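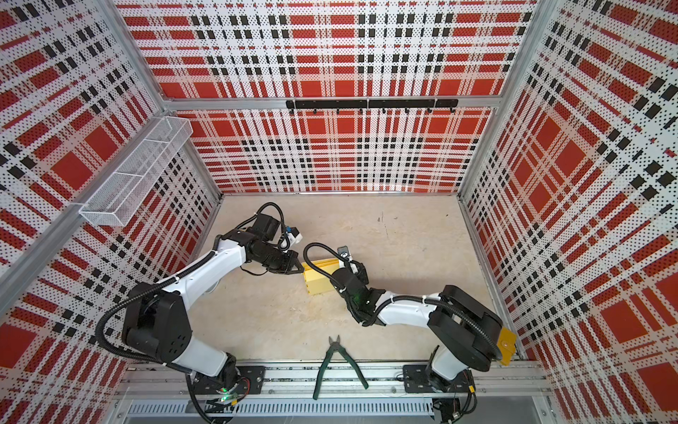
The carton folding code was rewritten in July, and I have put off writing it up because most of the work was deleting things. A few people asked what changed after I posted the old planner notes, so I will go through it in the order I did it.

The task is easy to state. Take a yellow die-cut blank, fold it into a small box with two arms, tuck the flaps, leave it on the floor of the cell. The old version was one long script with a state machine around it. Every fold was a state, every state had a target pose for each arm, and every pose was relative to a single estimate of where the blank was. That estimate came from the fixed camera and was computed once, at the start.

You can guess the problem. Card moves when you fold it. By the third crease the blank had slid or turned, and the script kept going as if it hadn't. I had patched this with offsets. There was a file of offsets called tweaks_final, and then another one.

So the first change was to stop treating the blank as one rigid thing. The planner now keeps a small graph. Panels are nodes, creases are edges, and each crease has an angle with an uncertainty attached. The graph itself comes from the die line drawing, which I convert with a short script. The D'Amico blanks come with a clean drawing and convert on the first try. For older stock I trace the outline by hand and it takes most of an evening.

The tracker updates the graph from whatever cameras have a useful view. Early in a run that is mostly the fixed one. Once the panels start to come up they hide each other, and the wrist cameras do nearly all the work.

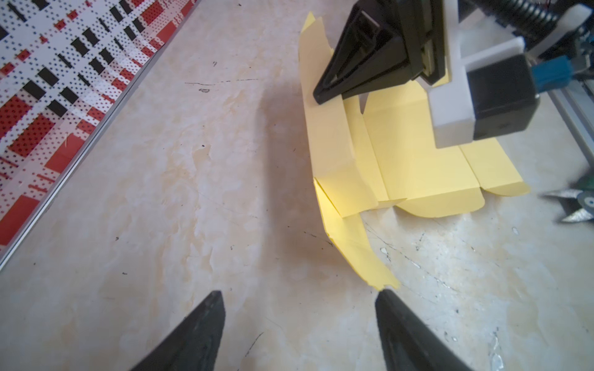 Segmentation took longer than I planned. I started with color, since yellow on a pale floor seemed easy enough. It was fine for the flat blank and bad for everything after. A panel that tilts toward the light gets brighter and more saturated, a panel in shadow goes almost beige, and a fixed threshold drops one or the other. I spent a Saturday trying to make it adaptive and then gave up on color as the main cue.

What I use now is edges plus the graph. The tracker predicts where each panel outline should land in the wrist view, looks for an edge near the prediction, and scores the match. Color is still in there as a weak vote. If the score is low for a panel, that panel's uncertainty grows and nothing else happens. The old code would throw an error and stop the arms, which meant one bad reading ended the run.

The plaid on the cell walls gave me trouble too. Those perforated panels are full of straight lines and tiny dots, and the edge finder loved them. I mask the walls out using the known cell geometry. It has to be redone if the fixed camera is bumped, so there is a calibration check at startup now. It refuses to run if the floor corners are more than 2 pixels from where they should be.

Next was control. Both arms used to run on pure position commands. If the flap was slightly off, the gripper pushed on it until something gave, and it was always the card. I switched the fold moves to a compliant mode where I set a path for the fingertip and a limit on how hard it may push off that path. The controller is Rikitz, a small library I have used before on other arms. It is not fancy, the docs are thin, and the loop timing is steady, so I stayed with it. I run the planner at 20 Hz above it and let it interpolate.

The arms also have to agree with each other. One holds while the other folds, and then they swap. In the old script the swap was a timed wait. Now the holding arm only lets go when the other one reports that it is closed and the tracker agrees there is a panel between its fingers. If the two disagree, both arms hold still and the wrist camera takes another look.
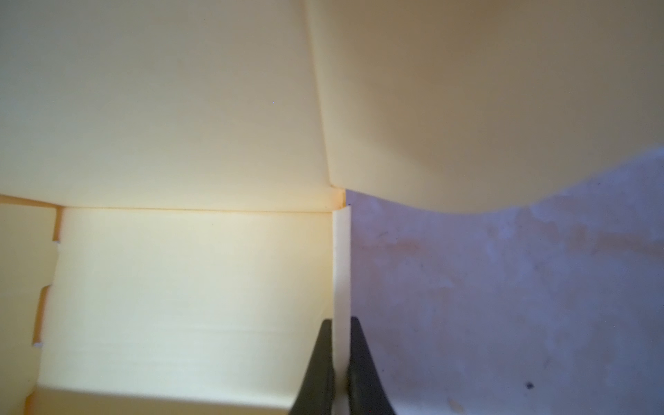 Most of the remaining failures are in the tuck flaps. Once a side wall is up, the wrist camera is very close to the card and sees large areas of cream with hardly any texture. A crease shows as a thin line of darker color, sometimes orange, and an edge seen end-on is a bright strip a few pixels wide. The tracker can lose track of which panel it is looking at. I added a rule that the panel label can't change while a gripper is closed on it, which sounds obvious written down. It fixed more runs than anything else I did that week.

For tooling, the thing I should have written first is the replay viewer. Every run is saved with all camera streams, joint states and the graph at each step, on one clock. I can scrub to any moment and see what the tracker believed drawn over what the camera saw. Before that I was reading logs and guessing. The viewer is part of Stundlow now, along with the die line converter. It is slow on long runs and the timeline jumps when you zoom - I know about both.

I also rerun the tracker over old recordings each time I change it. There are 401 of them in the set, and a full pass takes 40 minutes on my desktop. It only tests perception, since replayed arms can't react to anything, but it catches the dumb mistakes before they reach the hardware.

Things still on the list:

Regrasp planning. At the moment the grasp points on each panel are picked by hand in the die line file. I would like them to come from the graph.

Crease stiffness. All creases are assumed to be equally springy. They are not, and the long flap springs back more than the short ones.

Startup order. If one wrist camera comes up late, the clock sync is wrong for the whole run and you only find out in the viewer.

The converter and viewer are in the Astside repository under tools. The planner is still in a branch, and the config format will change again, so don't build on it yet. Next post will be about the grasp points, if I get them working.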